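Course Handout: Putting Things in Other Things
Robot Manipulation Studio, Unit 5

Welcome to the part of the course where you spend a week making a machine worth more than your car do what you did this morning with a piece of mail. The good news is that the machine lives in simulation. It can't be dented, and neither can you.

The task is called Leltivport, after the software package it came in. There is a desk organizer on a marble counter. There is a flat black card. The card should end up in a compartment of the organizer, and the hand should end up somewhere else. Students read this and plan to finish by lunch. Please plan for dinner as well. 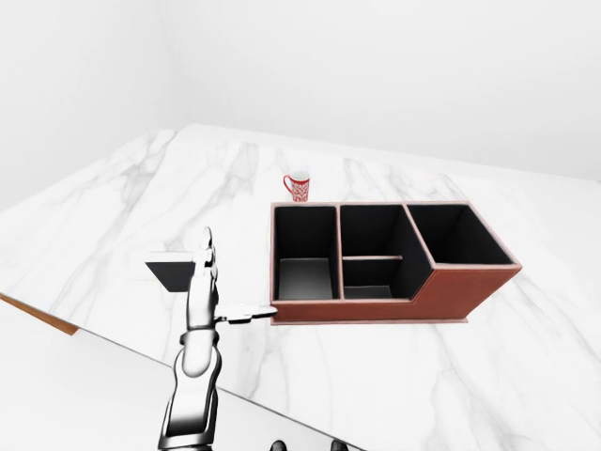
Prepared by the course instructor, Robot Manipulation Studio
Revised November 2018

What you need before you start

Your login for the Perkarance machines in the lab, the Dundik simulator (already installed, please do not install it again on top of itself), and your notes from Unit 4 on grasp frames. If your notes from Unit 4 consist of a drawing of a cat, borrow someone else's. Work in pairs. One of you drives, the other keeps the log, and you trade at the end of every run, including the good ones.

Starting the run

Load the Leltivport world and wait for the counter to finish drawing. Set the step limit to 3000. Check that the card is in the hand before you hit record. Every year a pair turns in a beautifully smooth recording of an arm delivering nothing at all, and I have to grade it.

Name your runs with something a stranger could understand. "final_final_real" will be returned to you unopened.

Planning the approach

A flat card is a mean object. Held by its face, it wants to slide, and held by its edge, it wants to turn. Your first decision is how the card should be oriented when it crosses the rim, and you should make that decision on paper, with the computer asleep. Sketch the organizer from the side. Mark the low points of the front panel. Then sketch the hand at the same scale, because the hand is the thing that usually hits first. People plan a lovely path for the card and forget that there's a wrist attached to it.

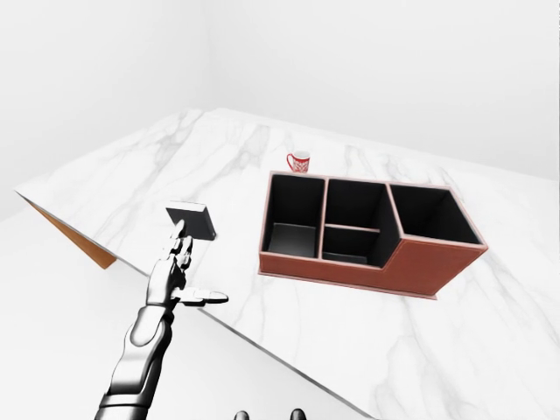 Choosing a compartment is worth 5 points, and you get them for the reasoning, whichever one you pick. Write a short paragraph comparing the openings before you move anything. The widest of them is the one on the far right, which makes it the friendly choice for dropping, and it's also the long trip, with the hand starting out over on the left. The left compartment is closer and deep, and a card released there has farther to fall and more time to develop opinions. The pair of smaller ones in the middle share a divider, so a small sideways error puts you on top of a wall. I've seen good arguments for each. "It looked nice" has been tried.

Keep the thumb in your collision checks. The default settings treat it as part of the palm, and it is very much its own creature.

The release

Open the fingers slowly and together. If one finger lets go early, the card pivots around the others and you get what last year's class called the pancake flip. Log the height of the card above the rim at release, the angle, and what happened next, in plain words. "Fell in" and "fell out" are both acceptable entries. "Weird" is not, unless you explain what kind.

Then back the hand out along the path it came in on. Most of the lost points in January were lost here, by pairs who had already started celebrating.

Part two: same counter, other arm

Once you have 4 clean runs with the hand, you repeat the exercise with the Eyvindsson arm configuration.

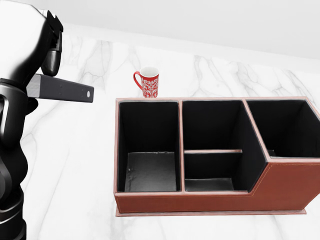 Nothing you tuned for the hand will carry over untouched, so budget your time with that in mind. Start with reach and clearance: drive the arm through its approach with no card and watch what the hardware passes close to. A long straight finger like this one, sticking out sideways at about the height of the mug's rim, needs a plan for the mug before it needs a plan for anything else. Raise it first, or swing wide, or go in from another side, and say in the log which you did. Knocking the mug over costs 2 points each time. It costs the mug nothing, but I've become fond of it.

Do not move the mug out of the way in the world file. I check.

What to hand in

Your side sketch, your paragraph on compartments, the logs from both arms, and one recording from each that you'd be willing to show the class. Add a page on your worst run: what you expected, what the arm did, and which line of your code it was obeying at the time. It was obeying one of them. I read these pages first and I grade them generously, so the temptation to pretend you had no bad runs is a poor investment.

Lab machines are shared with the vision course. Log out when you leave, and take your snacks with you.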